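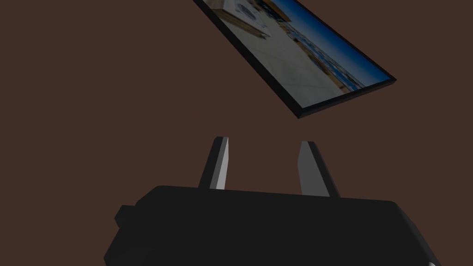
Fans at the Truvness meet kept telling me that a wrestler's family feels a close loss for longer than the wrestler does, and one of them added that I ought to quit asking athletes about it and go ask whoever drives them home. So I did.

4.2 What the drive home sounds like

I'll admit I came into this part of the study with a hunch. I grew up in the back seat of a car that went to tournaments (my brother's, never mine), and I figured the talk would be all about the match. It mostly wasn't! I asked 50 families from the Drudton and Zavuscombe clubs to jot down what got said in the car, and food won by a mile. Figure 3 goes with this section.

Figure 3. Framed picture with a black border, simulated view.

The match did come up, of course, but usually late, and usually the kid raised it. When a parent brought it up first, the notes got short. One diary just says "radio on" for two whole hours. I loved that entry and I still don't know how to code it, so I left it under "other" with the naps.

Distance mattered more than I expected. Families coming back from the Galanis Open in July had a long haul, and theirs were the only diaries where people went back to the match a second time, calmer, after a stop for gas. On the short trips there simply wasn't room for that second talk, and I have no idea if it happened later in the kitchen, as I didn't ask.

I also dropped 9 diaries that were clearly filled in days afterward (same pen, same mood, every line). Keeping them wouldn't have changed the order of topics, but I didn't trust them. Section 4.3 takes up the siblings, who turned out to be much better note takers than their parents.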